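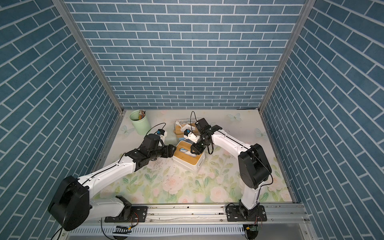
Patient Group Asks Medical Fundraising Site to Prove Where the Money Goes

MERNTON, August 30, 2022 - The Mernton Patient Families Network today called on Kuleo, the online fundraising site used by many families in the region to pay for surgery and transplant care, to publish a full account of how donations move from donor to hospital. The Network says the site's promises have run well ahead of anything it has been willing to show.

Kuleo announced in July that it had "removed the barriers between kindness and care." The Network asked what those barriers were, which ones had been removed, and by how much the average wait for payment had dropped. It received a brochure.

"We have read the brochure twice," said Estela Insaurralde, director of the Network. "There is a great deal in it about hope. There is one paragraph about fees, and it sends you to a page that sends you back to the brochure. Families who are trying to pay a liver surgeon deserve a number."

The Network reviewed the public pages of 90 medical campaigns that ran on Kuleo and had closed by the end of June. All of them described a child or adult in need of a major operation. The review looked at the stated goal, the amount shown as raised, and whether any later update said the money had reached a hospital. Only 9 of the campaigns carried an update naming the hospital that was paid. The rest ended with a thank-you message, or with no message.

The Network does not claim the money went missing. Families in the middle of a transplant have better things to do than write updates, and a hospital may have been paid in full without a word appearing online. The point of the review is that a donor looking at those pages has no way to tell, and neither does the next family deciding whether to sign up.

Nuwan Weerakoon, who carried out the review, said the goals themselves raised questions. "Several campaigns for the same operation at the same hospital had very different targets," he said. "There may be good reasons for that. One patient needs a longer stay, another needs more medicine. But the pages don't say so, and when I wrote to the company to ask who sets the target, I was told it was set 'in partnership.' In partnership with whom?"

Panagiotou, the payment company that handles card donations for Kuleo, declined to answer the Network's questions and said they should be sent to Kuleo. Kuleo said some of them should be sent to Panagiotou.

One family's account

Anastasia Kokkinos of Dovham used the site to raise money for her brother's liver transplant. Her campaign closed with $3,545 more than the hospital's first estimate, and she assumed the extra would cover his medicine after he came home.

"They told me the surplus would be released after a review," Ms. Kokkinos said. "I asked what the review was and they said it was standard. I asked how long it took and they said it varied. I was buying his medicine on a credit card the whole time, and the page with his face on it still said the goal had been met."

The surplus was released, less a "handling adjustment" that Ms. Kokkinos says she had not been told about. She has asked for an explanation of the adjustment in writing and has not yet received one. Her brother is recovering at home and is back at work part time.

Ms. Kokkinos said she remains grateful to the people who gave. "Strangers paid for that operation. I would like to be able to tell them what happened to every dollar, and I can't."

What the Network is asking for

The Network has written to Kuleo with the following requests and has asked for a reply in writing.

Publish all fees, including tips added by default at checkout, as a share of each donation and in dollars.

Show on every closed medical campaign the date and amount of each payment to the hospital, with the family's consent.

State who decides the fundraising target and what paperwork is needed to back it up.

Set a fixed time limit for releasing surplus funds, and say in advance what will be deducted.

Stop using the phrase "verified campaign" until the company explains what is being verified.

On the last request, Ms. Insaurralde said the Network had tried to find out what the label meant and had come away with two different answers. One Kuleo employee said it meant a doctor's letter had been seen. Another said it meant the organizer's bank account had been checked. "Those are both useful things to check," she said. "They aren't the same thing, and a donor who sees that little green badge probably thinks it means both."

Nektarios Alexiou, a retired hospital billing manager who advises the Network, was doubtful that a new pledge from the company would settle much. "I spent my working life reading bills," he said. "I'm not interested in how people feel about being open. Show me the ledger. If it's as good as they say, it'll be the cheapest advertising they ever bought."

The Network is not advising families to avoid Kuleo or any other fundraising site. For many patients, public appeals are the only way to pay for treatment. It does suggest that families ask for the hospital's estimate in writing before opening a campaign, save copies of every fee page on the day they sign up, and ask how any surplus will be handled before the first donation comes in.

About the Mernton Patient Families Network

The Mernton Patient Families Network offers free advice to people facing the cost of major surgery and long-term care. It takes no money from fundraising sites, payment companies or hospitals.

Media contact: Pantelis Stergiou, Press Office, Mernton Patient Families Network. Copies of the campaign review and of the letter to Kuleo are available on request.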